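Desktop Hardware Service, Unit 4: Inside the Tower
Handout, revised December 3, 2019
Instructor: Mehwish Magsi

Print this page | E-mail this page

4.1 Working position

The tower is serviced on its side, panel opening upward. In this position the motherboard lies flat and modules are seated with a straight downward push. Shut down, unplug the power cord, hold the power button for a few seconds to drain the supply, then remove the side panel. Any light on the board means standby power is still present. Stop and check the cord.

Clear the bench of loose screws before laying the case down. The Kukness benches have slatted tops, and a screw that goes through a slat is hard to recover.

4.2 Locating the main assemblies

Start from the power supply and work toward the drives. In the case used for this unit the supply is the gray box at upper left, with the optical drive cage to its right. The cage is bare metal with a blue plastic latch. Expansion slots run down the left wall. The processor socket is near the middle of the board and the memory slots are immediately to its right.

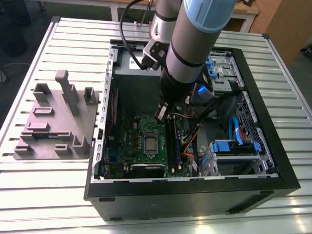 Ingvar Vídalín asked whether memory should come out before the processor or after it. He had always left the modules in place, he said, and had never damaged one. The order is not critical for the processor itself. Removing memory first gives more finger room on that side of the socket, and it is the order used on the check sheet.

4.3 Memory

Release the retaining clip or clips at the slot ends. Hold the module by its edges and lift straight up. Do not rock it along its length. On reinstallation, match the notch to the key in the slot before applying pressure — a module that will not go down evenly is usually reversed.

Record the slot position of each module on the Bodex sheet. Boards with paired channels may start at a reduced memory speed, or not start, if modules are returned to different slots.

4.4 Processor socket

The socket is of the LGA type: the contacts are in the socket and the processor has flat pads. Sequence for removal:

1. Remove the cooler and wipe off old compound.
2. Release the load lever and raise the retention frame.
3. Lift the processor vertically by two opposite edges.
4. Place it in a tray, pads up.
5. Fit the socket cover if the board will stay open.

Bent contacts are the most common fault found in returned boards. Inspect under an angled light at low magnification. Do not touch the contacts with a cloth or brush.
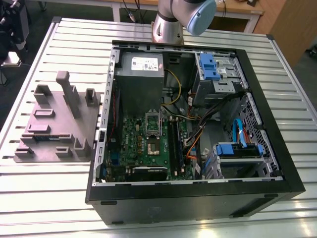 With the processor out, check the lettering and corner marks on the socket against those on the package. The marks must agree before the processor is lowered. No force is used at this stage; the lever supplies all of it.

4.5 Cables

Power leads and data leads are traced separately. Follow each data cable from the drive cage to the board and label both ends. Wire color on data cables has no fixed meaning and must not be used as identification. Pull on the connector body, never on the wire.

4.6 Assignment

Complete one full removal and reinstallation. Time allowed: 80 minutes. Submit the check sheet with all slot positions filled in. The unit is marked out of 20, with 2 points deducted for each unlabeled cable.

Print this page | E-mail this page
Shares: 333 | Comments: 2

Related items
Unit 3: Static Control and Bench Setup
Unit 5: Drive Cages and Data Cables
Notes on Thermal Compound (Ronaldo Bittencourt)
Flundico Tray Inserts: Storage Procedure
Cisternas Lab Hours, November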